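Zestari Help Desk
Ticket: Zornia cloth folds crooked, sheet underneath creeps and wrinkles
Opened by: Faraji Muriithi
Product: Zornia all-purpose cloth, large, blue
Category: Care and use
Status: Solved

Original message

Hi Zestari folks! First off, I love this cloth. It's been a towel, a picnic blanket, a sunshade in the car and the thing I wrap the good bowls in when we drive to my sister's, and it has been through the wash more times than I can remember. Still soft, still blue.

My trouble is folding it. I fold on the bed because I don't own a table big enough, and the fold comes out crooked every time. I line up two corners, walk the edge down, smooth it, and when I get to the other end one layer is sticking out past the other by the width of my hand. If I tug it straight at that end, the first end goes off. By the third fold I've got something shaped like a slice of pizza.

The second trouble may be part of the first one. Whatever I do on top, the sheet underneath goes along for the ride. It starts out fairly smooth and by the time I'm done it's wrinkled all over, and then the cloth has ridges in it too, from lying on the ridges in the sheet.

I'd like to get it into a neat rectangle that fits the shelf in the hall closet, which is 28 inches wide and shared with everything else we own. I have tried:

folding in half the long way first
folding in half the short way first
folding it on the floor (dog)
ironing it before folding, which was lovely for as long as it took me to carry it to the bed

Is the cloth off square? Did I shrink it on one side? Can you even do that? I'm happy to test anything you like, I've got the afternoon.

Faraji

Reply from Zestari care team, 1:10 p.m.

Hi Faraji,

Thanks for all the detail. A cloth can go off square after washing, mainly if it has been hung by one corner to dry, but it's much more common for the cloth to be fine and the fold to start from a slanted layout. Could you tell us:

1. Which way the cloth is lying when you begin. Is it lined up with the bed, or across it at an angle?
2. Where the tag is when you start.
3. How you pick up the corners: flat between finger and thumb, or a handful at a time?
4. What the sheet is made of, if you know.

Faraji, 1:42 p.m.

Ooh, good questions, and I think number one may have caught me out already.

1. At an angle! I drop it on the bed from the near corner and it lands slantwise, heading for the far right. I never thought about it. My reasoning, if you can call it that, was that the bed is longer on the diagonal so I'd have more room.

2. The little black tag ends up on the far side, toward the upper right edge. I don't use it for anything. Should I?

3. A handful, for sure. I grab the corner and it bunches and twists, and I figured it would sort itself out once I laid it down.

4. The sheet is cotton, 400 thread count according to the packet, bought at Harms in the December sale. Pale green, a bit grayish in daylight. I'm fond of it even though it wrinkles if you look at it.
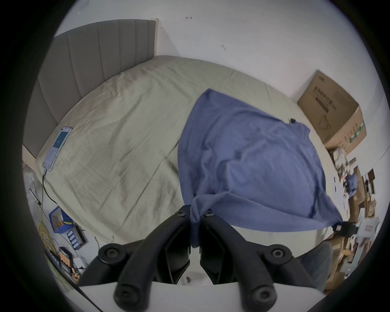 Attachment 1. Cloth laid slantwise on the bed, one corner gathered. Black tag near the upper right edge.

The bed isn't all clear either, as you can see from the phone on charge up by the headboard. I work around it. The side of the bed has the usual heap of cardboard and packaging that I keep meaning to take down to the recycling.

Reply from Zestari care team, 2:05 p.m.

That's a really useful picture, thank you. A few things to try, in this order please, so we can tell which one makes the difference.

Test A: measure for square. Lay the cloth out as flat as you can and measure corner to corner, both ways. If the two numbers match, or nearly match, the cloth hasn't gone off shape. A tape is best. A piece of string works fine.

Test B: line it up with the bed. Put one long edge parallel to the headboard and fold again exactly the way you did before. Change nothing else.

Test C: flat corners. Same as B, but untwist each corner before you bring it over. With a bunched corner, the cloth near it is pulled in and the edge on either side gets shorter, so you end up matching a short edge to a long one.

Leave the sheet alone for now, we'll come back to it.

Faraji, 2:50 p.m.

Results! I had fun with this.

Test A. Used string, then checked with the tape when I found it in the kitchen drawer. Both diagonals match to within the width of the tape. So the cloth is square and I owe it an apology.

Test B. Better! Still off at the far end, but now it's two fingers off where it used to be a whole hand. The first fold looked so good I called my wife in to see it. She was polite.

Test C. I did this one a few times because I kept forgetting. My hands really want to grab a handful. Whenever I remembered to let the corner hang and open out before I set it down, the edges met. Whenever I forgot, you could see a diagonal crease running from the corner right into the middle of the cloth, and that crease would not smooth out no matter how I patted it.

I've been writing it all down as I go so I don't mix up the tries. The notebook is open on the bed, which I admit is one more thing to fold around.
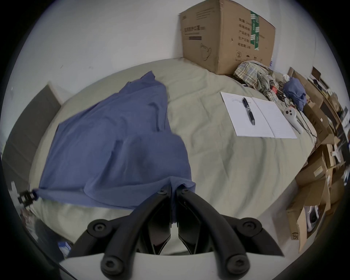 Another thing I noticed is that the diagonal creases seem to come back in the same places. Is that the cloth remembering the old crooked folds? I've been putting it away as a pizza slice for months, so it would be no wonder. And the sheet still creeps. During Test C I was pressing down with my forearm to get the air out, and I could feel the sheet slide toward me along with the cloth. The wrinkles gather up in the middle of the bed and then I'm smoothing blue on top of green bumps.

Reply from Zestari care team, 3:20 p.m.

Great work, and yes, cloth does hold old fold lines, especially if it was put away slightly damp. They'll relax after a wash or with a good shake.

Now for the sheet. Pressing and pushing is what moves it. Two fabrics lying on each other drag, and the heavier you lean the more they drag. Try this:

Test D: clear the bed fully, notebook and cables included. Pull the sheet tight from the sides, starting at the foot. Then shake the blue cloth out above the bed and let it come down on its own. Air gets under it and it settles with far less pushing. Smooth from the center out with a flat palm, lightly. If a corner lands wrong, lift it and lay it again. Don't drag it.

Test E: fold without leaning. Lift the edge, carry it over, lower it.

Faraji, 4:15 p.m.

The shake! Oh, I love the shake. I can't believe I was dropping it on the bed like a sack of potatoes all this time. You get that big soft whump and it floats down. The first go I had a twist at one end, so that side bunched up into a knot while the rest swung free, and one corner dipped down well before the others. I gathered it back up, found the twist, let it unwind and went again.

What helped was holding it wider. I'd had my hands too close together, and the slack between them was what let it wrap around itself.

The sheet is another story. I pulled it tight and it is still crinkly all over, lots of fine creases going every which way, but they're shallow and the cloth doesn't seem to mind them. The big ridges were the trouble, and with no leaning I'm not making new ones. So I'm calling the small ones the sheet's own business.

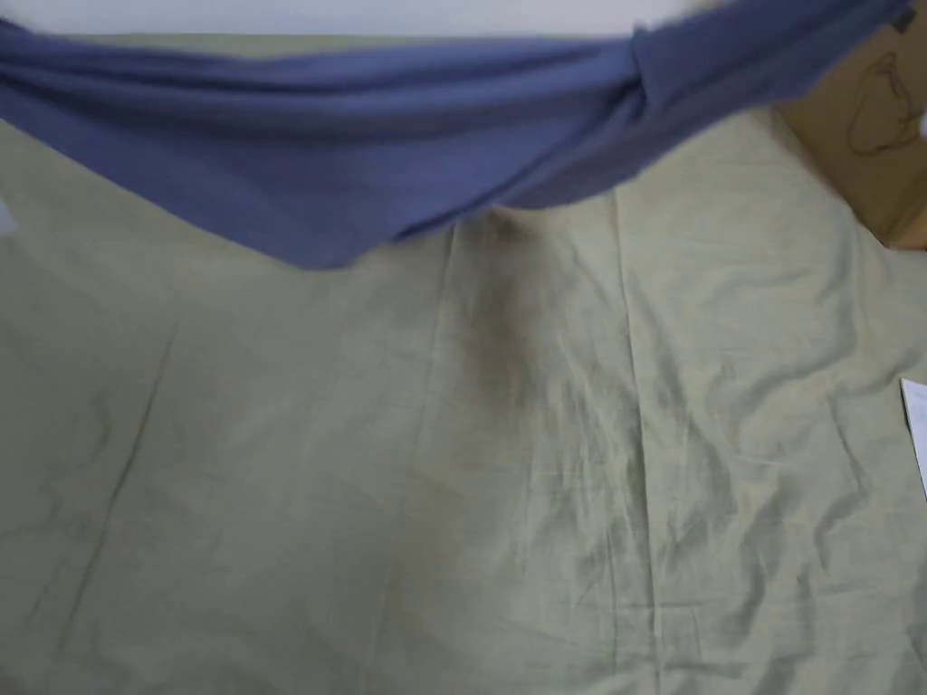 Test E results, 4:40 p.m.

Shook, smoothed lightly, tag corner at top right so I always know which way around I am. First fold: edges met. Second fold: edges met! Third fold: out by a fingernail. I did it again from scratch to make sure it wasn't luck, and got the same. It fits on the closet shelf with room beside it for the pillowcases.

I did one more with the old slanted start just to be fair to it. Pizza.

Reply from Zestari care team, 4:55 p.m.

Wonderful! We're glad you tried the old way again too, it makes the notes much more useful for the next person. Summary for the ticket:

Cause: cloth laid at an angle, corners gathered when lifted, pressure on the layers shifting the sheet below.
Not the cause: shrinkage, cloth off square.
Fix: clear and tighten the bed, long edge parallel to the headboard, shake out with hands wide, untwist corners, lift and lower without leaning.
Optional: keep the tag in the same corner every time.

We've added 2,000 points to your Zestari account for the thorough testing. May we mark this solved?

Faraji, 5:02 p.m.

Yes please, mark it solved, and thank you for the points! I've got my eye on the gray one.

One small follow-up if you have a second. My sister in Stolenthorpe has the same cloth and a much narrower bed. Would she be better off folding it in half in the air first and then laying it down? She has 6 of them, so it would save her a lot of walking around the mattress.

Reply from Zestari care team, 5:18 p.m.

Yes, for a narrow bed do the first fold in the air. Bring two corners together in one hand, run the other hand down the folded edge until it hangs straight, then lay it down and carry on as above. It's easier with a second person at the far end if she can find one.

Ticket closed. Replying to this thread will reopen it.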